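# How to Fold a White T-Shirt on a Bed (and Have It Stay Folded)

A bed is a terrible place to fold laundry. It sags, it grabs, and it is the only flat surface in my apartment that isn't already holding mail. So this page is for people who fold on the bed, on top of whatever blanket happens to be there, and who would like the result to resemble a rectangle.

You will need:

- one T-shirt, clean
- one bed, made to whatever standard you keep
- a willingness to start over

I'm using a white printed tee, a souvenir of a race weekend in Drimden that I attended as a spectator, mostly of the food. White cotton shows every crease, so it's a fair test. A black shirt will forgive you anything.

## What you're up against

A fluffy blanket has opinions. Slide a shirt across it and the pile holds on to the bottom layer while the top layer goes where you sent it. The edges part company and you get a bundle with one fat corner.

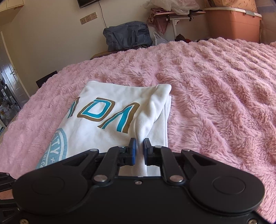

*Reading time: 2 minutes, plus the folding*

The puffed corner is the classic failure. Air and spare fabric get pushed along with every fold until they run out of places to go, and then they sit up at one end like a dinner roll. Pressing it flat with your palm works until you take your palm away.

The cure is to chase the slack out before each fold, starting from the middle and working toward the hem. If you've already got the roll, open the last fold only. Don't shake out the whole thing in disgust. I have done that plenty, and it mostly taught me how long a shirt takes to fold twice.

## Step 1: Straighten it in the air

Lift the shirt clear of the blanket before you lay it out. Hold it by two points that belong to the same side: both shoulders, or both ends of the hem. Give it one good snap.

If you've picked up a shoulder and the opposite corner of the hem, the shirt will hang as a rope. You can pull on a rope all afternoon. Put one end down, follow the edge along until you reach a seam you recognize, and pick up again from there. 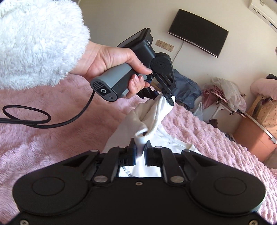 **Teodor Voicu**
*Laundry and Closets Editor, Puritz Home Notes*

Twists come out from the loose end. Let the flat part rest on the bed, keep a light hold on the bunched edge, and turn it back the way it came. Pulling harder just tightens the fold in the middle, and on a thin cotton shirt it leaves a crease that will be with you through lunch.

Two people can do this faster in theory. My colleague Struan Buchanan and I tried it with a fitted sheet last September and no longer discuss it. For a T-shirt, if you have help, agree on who lets go first.

## Step 2: Lay it face down

Set the shirt down from the collar end and lower the rest, so it lands in place and you don't have to drag it. Face down, print underneath. Smooth from the center out with the side of your hand. Patting accomplishes nothing, though I understand the impulse.

Check three spots:

1. Is the neckline lying flat, with the back collar in line with the front?
2. Are the side seams at the sides? On a shirt that has been through the dryer a few dozen times they will have wandered. Go by the shoulders and ignore the seams.
3. Is the hem doubled up anywhere? Run a finger under it.

## Step 3: Sides in

Pick a line from partway along the shoulder straight down to the hem. Fold the first side over on that line, then turn the sleeve back on itself so it stays inside the strip. Do the other side to match.

Sleeves are where good folds go bad. A sleeve that gets bunched at the top of the stack makes a lump near the collar, and every later fold has to climb over it. Flatten it now, even if the rest of the shirt looks fine and you're hungry.

## Step 4: Bottom to top

Bring the hem up to just short of the collar. Stop there if you have deep shelves. For a drawer, fold once more. The old MacLeish booklet on linen keeping, which I bought for its cover, tells you to leave a finger's width below the neckband, and I've never improved on that.

Turn the bundle over by sliding a hand fully underneath. Lifting it by one edge opens the lot.
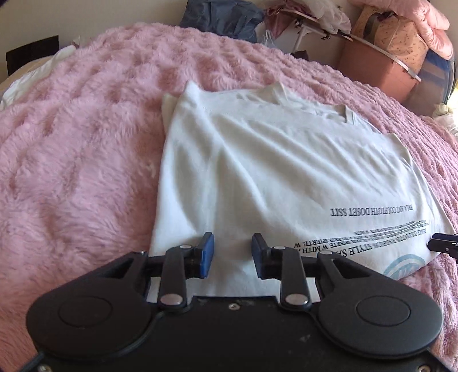

*Puritz Home Notes, No. 42*

Now fix the edges. Hold down one side of the shirt and work the lower hem with your other hand, tugging it out toward you in small amounts until the layers line up. Diagonal wrinkles across the upper part mean the shirt is a little off square: one side was folded in farther than the other. You can ease that out from the hem end if it's slight. If it isn't, back to Step 3, and no swearing in front of the towels.

A rough rectangle is a pass. This is underwear's more public cousin, and it's going in a drawer.

## A few questions readers sent in

**Can I use a folding board?** You can. I had one from Drotier and it folded beautifully until I had to find somewhere to keep it.

**Does the print crack if I fold across it?** Thick prints can, over time. Shift the fold line so it falls between letters, or roll that shirt and keep the good fold for the plain ones.

**Why not just change the blanket?** Because it's comfortable. If it bothers you, spread a bath towel on top and fold on that. Remember to fold the towel.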